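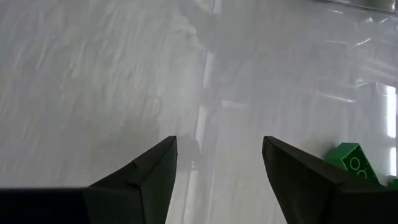 Wrist view, fingers open, green brick over to the right.

August

In by half past eight. Skuro had run overnight on the recorded wrist streams and stopped partway with a full disk, which is my own fault for leaving the debug masks switched on. It got through 1,201 frames before it died. I cleared the old masks, turned the flag off and didn't bother restarting it, as there was enough there to look at.

Most of the morning went on the same complaint as yesterday. When the wrist camera is low over something shiny, Skuro puts a mask on the brick, which is right, and a second mask on the window reflection, which isn't. The reflection has straight edges and corners and it's the brightest thing in view, so I can see how it gets there. The brick mask is fine by itself. Green is easy. The trouble starts further down the line, when Taker gets two candidates and ranks them by size, and the reflection is bigger. Then it plans a very tidy grasp on a patch of light.

I had been putting off the proper fix and using a saturation threshold instead. That works on these colours, but there'll be white and grey bricks in the next lot from Farías and it'll throw them straight out. I took the threshold out this morning so I'd stop leaning on it.

What I did in its place: a candidate has to stay put in the table frame while the camera moves. A brick does. A reflection slides. Skuro already has the wrist pose for every frame, so it's only a matter of projecting the mask centre down onto the table plane and keeping a short history of it. I set the window at five frames to begin with. If the centre wanders by more than the width of a stud over that window, the candidate gets marked as unstable and Taker never sees it.

It took me longer than it should have. The first version rejected everything, bricks included. I went looking for a mistake in the projection and there wasn't one. The image stamps and the joint stamps were being read off different clocks, so every frame was being paired with a pose from slightly too late, and with the arm moving that's plenty to make a brick look as if it's crawling along the table. I've met this before at the Stilano site and wrote it down somewhere, and didn't look. Moved both to the same clock, ran it again on the recordings, and the bricks held still and the reflections didn't.

There are a few left that it gets wrong. If the arm comes straight down the reflection hardly shifts at all, and the window isn't long enough to catch it. I could make the window longer but then Taker waits longer before every pick, and it's slow already. The other choice is to have the approach come in on a slight slant on purpose. I quite like that. It costs nothing in the planner apart from an extra waypoint. Made a note, haven't done it.

Half-occluded bricks are the next thing. When a finger covers part of the brick, the mask centre gets pulled away from the finger, and it moves as the finger moves, so the new check can call a perfectly good brick unstable. I can subtract the finger outline, as we know where the fingers are at all times, but then the centre is still off. It might be better to track a corner or a stud than the centre. Studs are nice because they're round and there are several of them, but at low height the picture goes soft and they fade. Left it for another day.

Lunch at my desk, leftover rice. Read through the Taker logs while eating, which is a bad habit. I found that it writes the chosen grasp but not the ones it rejected, so whenever I want to know why it picked the daft one I have to run the whole thing again. Added the rejected list with the scores. Small job, should have been done in the spring.

Afternoon was the two-arm work.

The planner for the pair still treats each arm as if it had the table to itself, with a box around the other arm that it has to keep out of. That's safe and it's also hopeless as soon as both of them are wanted near the same heap. The boxes overlap, the planner says there's no path, and everything waits for everything else. I've been swapping the boxes for capsules along each link and letting the fingers have their own, thinner ones.

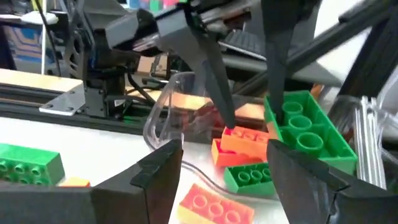 With the thin finger capsules in, it will now find a path for one gripper while the other is close by, and the clearances it reports agree with what I get from a ruler, or near enough to satisfy me. The remaining fault is at the wrist. The capsule there is too fat on one side and too thin on the other, as the housing isn't a cylinder and I've been pretending it is. I'll split it into two. I also want the margin to depend on speed. A fixed margin that's comfortable when things are moving quickly is silly when they're creeping.

The grasp side of it is a different matter. Taker only knows one kind of grasp, which is fingers either side of a brick and close. It has no idea what to do with a brick lying with the hollow side up. The studs aren't there to find, the top is all holes and thin walls, and Skuro gives back a mask with the middle missing. Taker takes the outer edge of that mask and tries to close across the widest part, which is wider than the fingers open if it's one of the large ones at an angle. It then fails, politely, and tries the same thing again.

I can think of a few ways round it. One is to pinch a single wall, with one finger inside and one outside. That ought to work for the big ones. Another is to put a fingertip into a tube and use it to tip the brick over first, and then pick it up the ordinary way. I prefer the wall pinch, if only for having fewer steps to go wrong. For either of them Skuro has to say which way up the brick is, and at present it doesn't say anything about that at all. So the first job is a label: studs up, hollow up, on its side. Three classes, and a fourth for don't know. I'd want it to use the fourth one freely.

I labelled for an hour or so to get that started. Dull, but it does make you look. Things I wrote down while doing it:

Orange and red bricks next to each other get merged into one mask fairly often. Green against green as well, when one is tucked in front of the other. The gap between them is there if you look for it, only it's dark and narrow and the smoothing step wipes it out. Try with smoothing off.

Clear plastic gets no mask, which is fine for picking and no good at all for planning. A clear bin is as solid as anything else if you drive a gripper into it. At the moment the bin goes in by hand as a fixed box in the config, and the moment somebody moves it the config is wrong. I don't have a good answer. Depth is no use on it.

The pink ones come out as red. Probably doesn't matter until somebody asks for a pink one.

Around four I merged the clock change and the stability check, and left the capsules on their branch. Tests passed apart from the one that always fails on the build machine and never here. I looked at it again for ten minutes and gave up again. It compares two floating point poses for exact equality, so I suppose I know what's wrong with it and just don't feel like touching it.

Wrote to Farías about the white bricks to ask whether they could send a small bag ahead of the rest. Would rather find out what Skuro makes of white on white before there's a whole crate of it. No answer by the time I left.

Tomorrow: slanted approach, see if it clears up the straight-down cases. Split the wrist capsule. More labels if the mood takes me. Restart the overnight run with the masks off, and check the disk first.

Wrist a bit sore from the mouse. Rain on the way home, got in just before seven.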